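De: Maximiliano Mateos
Para: lista Gumora – orden y almacenaje
Fecha: 6 de junio de 2026
Asunto: Re: Cables sueltos y cajas pequeñas

Rafsan Khondokar escribió:
> Tengo un cajón entero de cables finos y no sé si merece la pena
> comprar un mueble con divisiones. Los enrollo, los guardo y a la
> semana están otra vez hechos un nudo. ¿Alguien usa cajas
> abiertas? ¿Con tapa o sin tapa?
> Rafsan

Hola, Rafsan:

Yo no compraría el mueble todavía. En enero miré el de Fakance, el de 15 cajones, y los cajones eran demasiado bajos para un cargador con su cable. Lo devolví a los 7 días.

Lo que uso ahora son cajas rectangulares abiertas, sin tapa, puestas una al lado de otra en el centro de la mesa. Cada una de un color – negra, blanca y naranja – para no tener que poner etiquetas. Los cables finos se quedan fuera hasta el final, porque desenredarlos lleva más tiempo que todo lo demás.
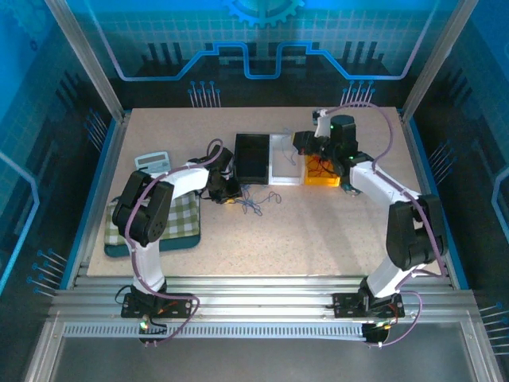

En la negra van los cables ya desenredados, cada uno con su brida de velcro. En la blanca, los aparatos pequeños. La naranja es para lo que no sé de qué es, y la reviso cada 30 días. Si algo sigue ahí en la segunda revisión, va al punto limpio.

Los paños los tengo aparte, en un recipiente verde azulado a la izquierda. Antes los metía con los cables y acababan enganchados en los conectores.

Sobre la tapa: sin tapa. Con tapa se apilan mejor, pero encima de la tapa se acaba dejando de todo. Si te preocupa el polvo, un paño por encima es suficiente.

Las bridas son de Flollura, el rollo para cortar a medida. Corta tiras más largas de lo que creas, las mías se quedaron cortas para los cables gruesos.

¿Qué fondo tiene tu cajón? Si me pasas la medida miro si caben las mías.

Un saludo,
Maximiliano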